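We have had the Melerus for a full winter now, so I can finally write something about it that isn't based on a ten-minute test drive.

Some background first. My old hatchback needed a new clutch, two tires and a lot of welding, and the garage in Coltuvstead quoted me more than the car was worth. I looked at small used wagons for most of the fall. Manuela Costa, who I share an office with, was selling hers because she had moved within walking distance of work. It had one owner, a thick folder of receipts and a dent in the tailgate. I knocked 2000 off her asking price for the dent and the worn front brakes, and she took it.

The engine is the smaller of the two they offered. Around town it is fine. On the long hill out toward Moncrieff it runs out of breath in fifth, and with four people on board you need third. I average 36 miles per gallon, mostly on back roads, and I have stopped checking because it never changes much.

The gearbox is a six-speed manual with a long throw. Reverse is a pull-up collar and I still miss it sometimes. The clutch is light, which matters more to me than it used to.

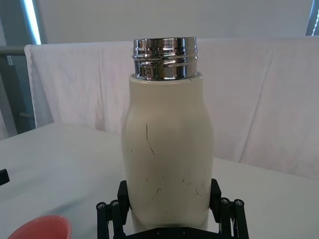
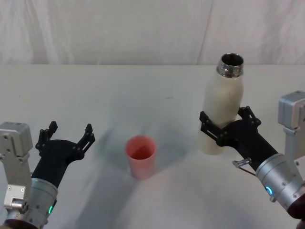
Storage is where the car annoys me. The door bins are shallow and slope toward the front, so anything you put in them slides forward under braking. The two cup holders sit ahead of the shifter and were clearly sized for a takeout coffee. An insulated bottle like the pale one in both photos, with that wide body, won't go in at all, so mine rides in the passenger footwell and rolls under the seat at every roundabout. I bought a Grekeo insert that was meant to fix this and it blocked second gear. It went back.

The trunk is better. It has a flat floor, a low lip and a 12-volt socket on the left side. The rear seats fold from inside the trunk with a pair of handles – the left one sticks when it is cold.

As for things going wrong, there hasn't been much. A heated seat quit in December and turned out to be a loose connector. The front brakes got done in my first month. The rear wiper leaves a dry stripe even with a new blade, and I think the arm is bent. I have a used one on order from a salvage yard and will fit it when it arrives.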